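The Hold-Out

The method section was finished first. Rahel Ortner wrote it before any of the runs, printed it, signed the bottom corner and put it in the drawer under the bench. She had been told at Bretik that this was unnecessary. The file system recorded dates. She said that she knew what the file system recorded.

The question was narrow. A policy trained on insertion tasks was given either the full camera stream or the same stream with the last moments before contact blanked out. If the two versions performed equally, the policy was not using what it saw at the end, and the last stretch of the motion was being done from memory. Koment, who had trained the policy, believed that it looked. Ortner had no belief and had written that down as well.

There were 1,505 trials in the plan. Each began with a part in the gripper and the block somewhere on the table, at a position drawn from a list. The list had been generated by Xia, who then left for another group and took with her the only explanation of why the seed was 33.

"It's a number," Koment said. "She had to pick one."

"Then it should say so."

"It says 33."

Ortner added a footnote.

The first days produced nothing that could be discussed. A condition label was stored with each trial but hidden from both of them by a script, and they had agreed to leave it hidden until the count was complete. Koment sat by the arm with the stop button in his lap and watched parts go down. He began to form opinions. He would say "blanked" or "full" under his breath as the gripper came over the block, and after a while Ortner asked him to stop.

"I'm not writing it down," he said.

"That is worse."

So he wrote it down. He kept his guesses on a pad and turned each page over when it was full. She did not ask to see them. She amended the protocol to mention the pad, signed the amendment, and put it in the drawer with the rest.

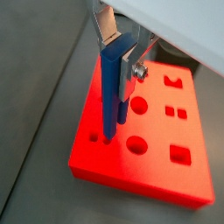 In the second week he told her that the arm hesitated. It was a small thing, a slowing in the final approach that came in certain trials and was absent in others. He was sure that it belonged to the full condition. The policy got near the surface, it saw the surface, and it took a moment.

"You could measure that," Ortner said.

"I could measure it now. The velocities are all in the log."

"It isn't in the plan."

"It could be in the plan."

"It could be in the next plan."

He did not answer. He went back to his chair, and a trial ended, and the arm returned to its start pose and waited for him to confirm the reset. He confirmed it. She heard the pencil.

They passed the last trial at night with the corridor lights already off. Koment wanted to unblind at once. Ortner ran the integrity check, which found 12 trials with a missing frame. The method section said what to do with missing frames. She took it out of the drawer to be certain, although she knew the sentence, and then she excluded all 12 and ran the script that joined the labels to the outcomes.

The two conditions were the same. The difference was smaller than the interval around it by such a margin that no argument could be had. With the last moments of vision or without them, the policy succeeded and failed at equal rates.

Koment read the table twice.

"And the pad?" Ortner said.

He had typed it up already. She joined his guesses to the labels in the same way. He had been right slightly less often than a coin would have been.

"I saw it slow down," he said.

"I think you did."

She opened the velocity logs then, because the plan was complete and there was nothing left in it to protect. The slowing was real. It was in both conditions, and it followed the position of the block -- toward the far side of the table the arm ran close to its reach and the controller limited the joints. The policy had no part in it. Koment had watched a limit in the controller for nine days and had taken it for attention.

He asked whether that would have to go in the paper.

"As an exploratory result," she said. "After the main one. Labeled."

He nodded and moved his chair back to his own desk. The report went to Toststead on August 4, 2026, with the footnote about the seed and an appendix for the pad. Xia wrote back before anyone else did. She had read the footnote. Her reply was one line long and said that 33 had been the number on the door of the room she was sitting in.

Ortner printed the message. She considered whether it was an amendment or a correction, decided on correction, signed the bottom corner, and opened the drawer.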